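Sofa care and cushions - frequently asked questions

These answers are for guests and new colleagues of the Lenlow apartments. They were collected by Anneliese Gerlach and corrected in July.

How do I clean the cream sofa?
Use a soft cloth, a little damp, and wipe along the seams. Do not use kitchen spray. Crumbs like to stay between the tufted parts, so please go there first with the small brush.
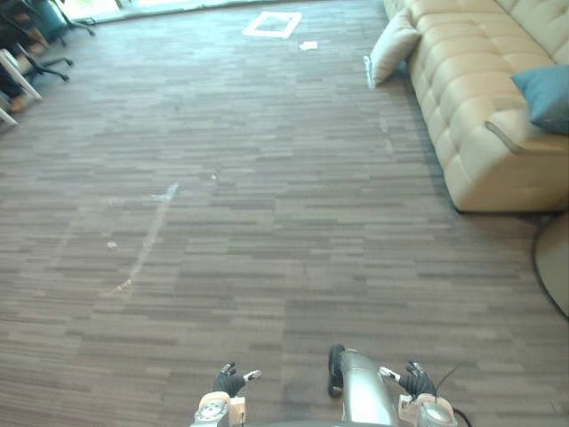 The carpet comes after the sofa, never before. Vacuum in the direction of the stripes and take the flat nozzle for the edge near the glass.

How should the cushions stand?
One toward each end, leaning on the backrest, with free seat between them. The colors can change places, we are not strict with this. 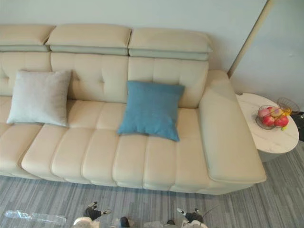 Gray and teal cushions on the sofa, fruit bowl on the side table

Can I wash the covers?
Yes, if the cover has a zipper. Close it fully before washing - an open zipper can pull threads from a knit fabric. Wash cold and dry flat.
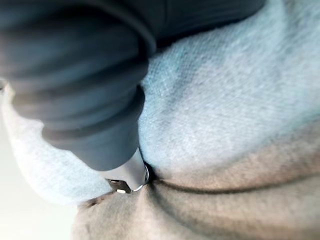

Photo: Aiman Wijaya / Lenlow

If the zipper is hard to move, rub a dry piece of soap on it. Please do not pull with force. A new cover must be ordered from Gradance, and this takes more than 2 weeks.

May the cushions be on the floor?
For a short time, yes. In the evening please put them back on the seat, also the light ones, which show every spot.
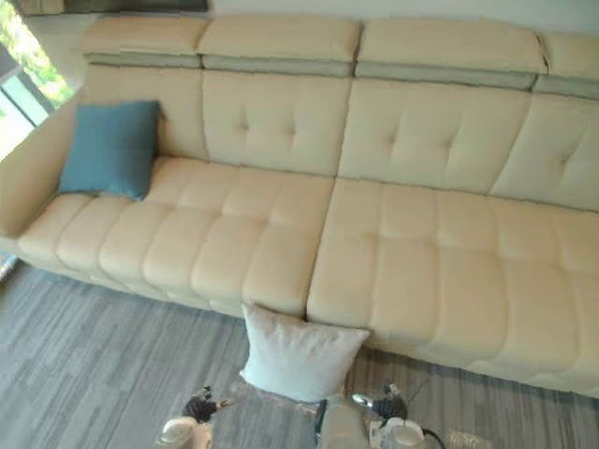

White pillow against the front of the sofa, teal pillow at the left end

Whom do I ask about a stain?
Write to Fiorella Santoro at the office and say what was spilled. Do not try anything on it before she answers.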